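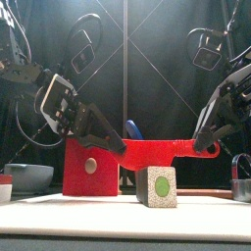 Does anybody's dustpan really pick up the last line of dust?

Posted by Clulow, 1st April

I have swept the same kitchen floor for 9 years and I always end up with that thin gray line in front of the pan. I back up, sweep again, and the line is just shorter. My neighbor swears by wetting the edge of the pan. A store clerk wanted to sell me a Rodau pan with a rubber lip for three times the price of a plain one. I don't buy it, in either sense. Is there a trick or not?

Meron Sisay

Wetting the edge sort of works on tile — once. Then you have mud on the lip and have to rinse it. What helped me more was checking whether the pan was flat. Put it on a table and look along the front edge. Mine was bowed in the middle, and no broom is going to fix that.
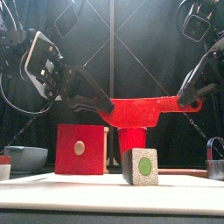

Red plastic dustpan, held level

I'd skip the rubber lip too. I had one and it curled up after two months. Store the pan hanging up, and don't stand the vacuum on it. 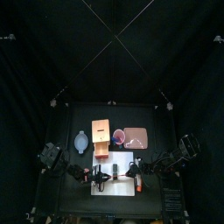
Larberg Community Help — Floors and Cleaning Group

jitaru7

just vacuum it. 200 bucks and you never think about it again

Rodau fan

Not sure I agree with the vacuum answer, as mine spits fine dust out the back. Try a softer brush first. Stiff bristles flick the small stuff over the edge, and short strokes beat long ones.

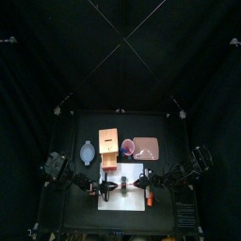 Turn the pan a little after each stroke as well, so you come at the line from a new side. I still finish with a damp paper towel, and I suspect most people who claim otherwise do too.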